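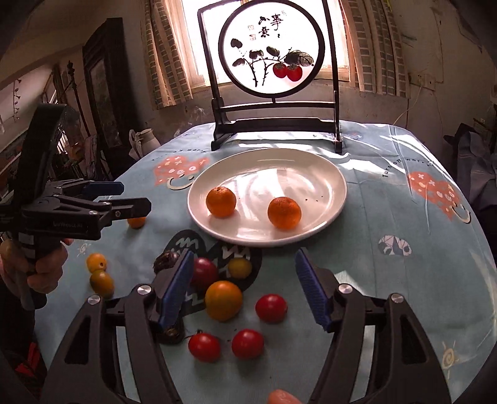

Two months with the Prata hand-held gripper, and I still grin when I pick it up! I bought a pair from Hulley for recording pick-and-place runs with fruit, and the blue ribbed pads are the best part. Tomatoes and oranges go where you want them, and the linkage feels lovely.

Now the fault. On run 132 the right finger stopped closing all the way. The trigger moved, the left side followed, and the right one hung back (I lost a good tomato finding out). A pivot screw had been backing out a little at a time. I went through the older recordings and the lag starts at run 91, so that's a lot of footage I can't use for training. It also leaves a nasty pinch point if your other hand is near the linkage when the finger finally snaps over. Keep clear of it.

Idun Kristiansen at Hulley sent new screws and a dab of threadlocker, and I'm now at run 210 with no play on either side. Check yours before every session. I'd still buy it again tomorrow, but please, Hulley, lock those screws at the factory!

Contact | © 2022 Allcombe Bench Reviews | Back to top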